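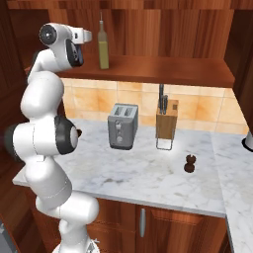
The four-day week and the missing sums

Every January someone tells us that cutting hours will pay for itself. This year it was Ruketti, the Dunamport packaging firm, whose managers say output held steady after 50 office staff dropped a day. I'd like to believe them. I'd also like to see the figures.

A trial lasting 6 months, with everyone watching, tells us very little. People work hard when a day off depends on it. Emanuel Iordache, who has written kindly about the scheme, calls the result "settled". Settled by whom? Ruketti measured output by asking team leaders how much they thought had got done.

Then there is the question of who picks up the slack. The warehouse stayed on five days. So did the cleaners, who work for a contractor and don't appear in the report at all.

Heikki Kuusisto has argued that shorter hours force firms to drop pointless meetings. Perhaps so, but a firm could drop the meetings anyway and keep the Friday trade. My guess is that wages will drift down over three years until the fifth day has been quietly paid for by the staff. I'd want to see the pay slips before cheering.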